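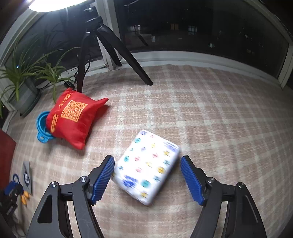
Notes on the Alignment Tool: Matching Finger Opening to Video

6 min read

Tuesday, September 15, 2026

Since July I have been responsible for the small piece of software that decides, for every video frame recorded on our hand-held gripper, how far apart the two fingers were. The program is called Tirus. It takes in the video and the stream of opening values, and it writes out a single file in which each frame has one opening value attached. The training code, Kolard, reads that file and nothing else. Any mistake made in Tirus is therefore passed on in full to the policy, and I have spent much of the summer learning how many kinds of mistake there are.

This post records the present state of the work. It is written chiefly for colleagues who will use the output, and for my own reference when I return to the code after the autumn break.

The two clocks

Video and opening values are stamped by separate clocks. The first version of Tirus assumed a fixed offset between them, measured once at the start of the day. This was adequate for short recordings. On longer ones the offset grew, and by the end of a session the values described a gripper that had closed slightly before the fingers in the video did so.

The present version estimates the offset afresh for each recording. It follows the blue pads in the image, measures the gap between them, and slides the stream of opening values until the two curves agree. The pads are well suited to this purpose. Their colour is strong, they are mirrored left and right, and they are mounted on black backing pieces which give a clean edge to search for. I had at first attempted to follow the silver pivot screws instead. They are sharper in outline, but they are bright enough to change appearance with every lamp, and the search would jump from one to another without warning.

Blue objects in the background

The colour search is not without difficulty. A household table holds a good deal of blue. In the clip I use most often for testing, a bright blue cup stands behind a red pouch, and there is dark blue printing on the white pack between the fingers. An early build selected the cup as the left pad in 9 frames and reported an opening wider than the gripper can physically reach.

Two changes were made. The search is now limited to the lower part of the image, where the fingers can be, and a candidate pair is rejected unless the two pads are close to mirror images of each other. The second rule did most of the work. It does fail when one pad is hidden by the object being held, and in that case Tirus now carries the last good value forward and marks the frame as uncertain. It no longer guesses.

Blur, and when a grasp begins

Flynn Tamihana, who maintains Kolard, asked that the file should also carry a flag for the moment at which a grasp begins. I agreed to this rather too quickly. With rigid objects the opening value falls and then stops, and the moment is easy to name. With a soft pack in plastic wrapping, the value continues to fall after contact while the pack gives way. A single frame cannot settle the question either. The pads may lie close to the sides of the pack, and the pack itself may be slightly blurred, and one still does not know whether it is being held, pushed or merely approached.

After some discussion we replaced the flag with a range. Tirus gives the earliest and latest frame at which contact could reasonably have begun, and Kolard may choose what to do with it. At present it takes the middle. I am not fully content with that choice, but it is at least written down in one place and can be altered without running the alignment again.

Recordings made at night

A portion of the material is recorded in the evening, beside dark windows and under a single lamp. Such recordings caused a problem I had not foreseen. A lamp within view appears as a solid patch of white, and the camera adjusts its exposure as the patch enters and leaves. Each adjustment shifts the apparent colour of the pads a little. With fixed colour limits, the search would lose both pads at once and recover them some moments later.

The limits are now set from the neighbouring frames and updated slowly. The rate of update is a setting, and I would ask colleagues not to change it without telling me, as the stored test results depend on it.

Test results

The test set comprises 522 recordings, checked by hand. With the old fixed offset, 1083 contact ranges across the set were wrong by more than one frame. I shall publish the comparison with the new version when Flynn has finished his separate check, and I would prefer not to quote my own figure before then.

Remaining work

The viewer, Stedel, still shows the opening curve without the uncertain frames marked. The information is present in the file; the viewer simply does not draw it. I have a partial change for this on my own machine.

The mirror rule should also be made less strict when the tool is strongly tilted. The present limit was chosen by eye on a handful of clips, and I have already found one in which it rejects a perfectly good pair. The clip has been added to the test set under its original name, and the check for it is expected to fail until the limit is revised.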